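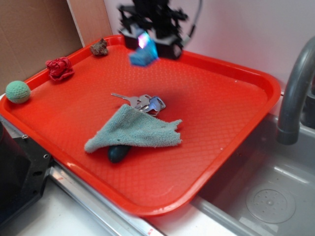

Chapter 4
Handling Mixed Objects

A gripper that picks up the same part all day can be set once and left alone. Most of the work people would like to hand over is of another kind. The objects differ in size, weight and stiffness, they lie at any angle, and some of them lie on top of others. In a tray that holds a rock, a bunch of keys, a crumpled piece of red fabric and a cloth draped partly over the keys, each thing asks for a different grasp. The rock is stiff and rough and can be held almost anywhere. The keys slide against one another. The cloth has no fixed shape at all, and a gripper that takes hold of it may well take hold of something else too. This chapter is about how such problems are broken down and which of them can be solved with simple means.

We begin with a visit. In October the second-year group from Dunengate went to the open day at Dultex, a firm that builds sorting cells for repair shops and lost property offices. Nele De Graaf, who ran the demonstration, had set up her bench in the staff kitchen, as the main hall was taken up by a packing line. The students stood in two rows and were asked to write down, before each attempt, what they thought would go wrong. Their notes are used in several of the exercises at the end of the chapter.

De Graaf started with hard objects placed well apart. The students found this part slow, and several wrote that a person would have finished long before. She agreed, and pointed out that speed was the last thing her team had worked on. A cell that drops one item in 30 has to be watched by somebody, and then little has been gained. Her own target was one drop in 1000 attempts. With hard objects that lay apart the team was close to it. With overlapping objects it was still a long way off.

Next came the question of order. Bart Prins, one of the students, asked why the arm did not simply start with whatever was nearest. De Graaf's answer is worth keeping in mind for the whole of this chapter. When two objects overlap, lifting the lower one moves the upper one as well, and everything the system had worked out about the upper one is then out of date. It must look again before it can go on. Taking the upper object first usually costs less -- but only if the system can tell which one is on top, and with thin cloth this is hard to judge from a single view.

The last part dealt with force. Cor Verhoeven, a fitter at the firm, passed round two sets of finger pads, one of hard rubber and one of soft foam. The hard pads hold smooth, heavy objects well and mark soft ones. The foam pads adapt to an uneven surface but wear quickly; the set he showed had been changed after 47 hours of use. No single pad suited everything, and Dultex had settled on the rubber for its standard cell.

Three terms from the visit will return in the sections that follow. A grasp point is the place on an object where the fingers close. Clearance is the free space the fingers need on either side of it. Occlusion is the hiding of one object, in whole or in part, by another. Section 4.1 deals with grasp points on rigid bodies, where the geometry can be worked out on paper. Section 4.2 adds clearance, and shows why an object close to a raised rim can be harder to pick than the same object in the open. Sections 4.3 and 4.4 turn to occlusion and to cloth.

Before reading on, put a few household objects of different kinds in a shallow box and take them out one at a time, using only your thumb and one finger. Note which object you chose first, where you held it, and whether anything else moved -- you will need these notes for Exercise 4.2.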